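Nundgate Home Forum > Paint and Color > Has anyone lived with a yellow room for more than a year?

plumbbob_jo
We close on the house in April and I get to pick the dining room color (my husband got the garage, fair trade). I want yellow. Real yellow, none of that creamy stuff. My sister says I'll hate it by Christmas. Talk me into it or out of it, please!

quietgrout
Out of it. We did lemon in the kitchen at our old place on Luranthorpe and every person who sat in there looked like they had the flu. It bounces onto everything. Two coats of primer to get rid of it too.

marzipan_shed
Lemon is your problem, quietgrout, lemon has green in it. Go mustard! I've had mustard in my hallway for years and I still like coming home to it. Put a dark brown next to it and it calms right down. Something like this:
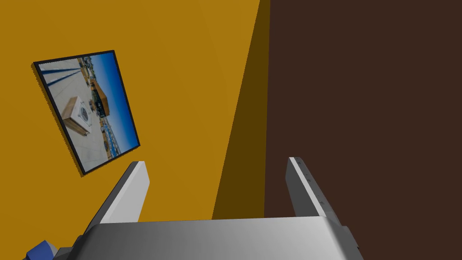 Mustard next to dark brown, black frame on the yellow side

I went with the thin black frame in the real hallway as well. Gold got lost on that color.

quietgrout
Okay, that's nicer than mine was. I still think the brown would make a dining room feel like a cave at 7 pm. Hallways you walk through. You have to eat in this one.

plumbbob_jo
Ooh, but I kind of want a cave for dinner? Does the yellow go muddy at night?

marzipan_shed
It goes darker in the corner, more of an ochre. Warm bulbs help a lot. Mine's Erkska 445, eggshell. I tried 553 first and it dried way too orange, so please get the sample pots.

ternandtide
Disagree on eggshell, sorry. Dining chairs scuff walls and eggshell shows every wipe. Satin. Also I paid $106 for paint on a room I repainted in 2 months, so yes to sample pots, and paint them on a big piece of cardboard you can move around.

marzipan_shed
Satin on mustard looks like a hot dog stand. I will die on this hill.

plumbbob_jo
Ha! Getting both pots this weekend, and the cardboard. Will post how it looks at dinnertime. Which side of the room would you put the brown on, window side or across from it?

ternandtide
Across from it. Window side will just go black on you.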